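Clumo Support
Ticket: Sample orders export with blank finish column
Product: Clumo Catalog
Account: Matthorpe Tile & Surface
Status: Resolved
Opened: November 9, 2023

Customer report
When we export sample orders to CSV, the Finish column is empty for every item in the Rees range. Other ranges export fine. The finish shows correctly on the product page and on the printed order sheet. Our warehouse picks from the CSV, so gloss and matte are getting mixed up. The catalog has some 3,200 items. We have tried two browsers and logged out and back in.

Support reply
Thanks for the details. Please send one of the affected CSV files and tell us whether the Rees items were typed in by hand or imported.

Customer reply
File attached. They were imported in May from the supplier's spreadsheet. The Turkovov range was imported the same way and has no problem.
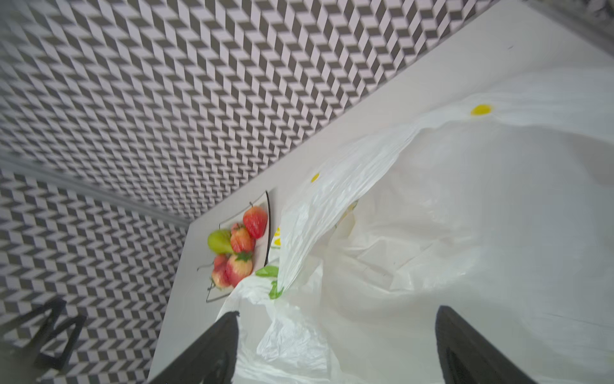
We also re-saved one Rees item by hand, without changing anything, and exported again. The finish came through for that item only.

Support reply
That narrows it down. The Rees spreadsheet has a trailing space in the column header, so the import stored the values under "Finish " as a custom field. The product page shows custom fields and the export does not. Saving an item by hand moves the value to the standard field.

Steps to fix:
Go to Settings, Fields, Custom.
Open the entry named Finish and choose Merge into standard field.
Select Finish from the list and save.
Wait 5 minutes for the index to rebuild, then export again.

Please don't delete the custom field before merging. The values would go with it.

Customer reply
Merged and exported again. All Rees items now have a finish. Two of them say "mat" instead of "matte" but that is in the supplier's sheet and we will correct it here. OK to close.

Internal note
Import should trim spaces from headers. Added to the existing bug report. Help page on imports needs a line about this until the fix ships.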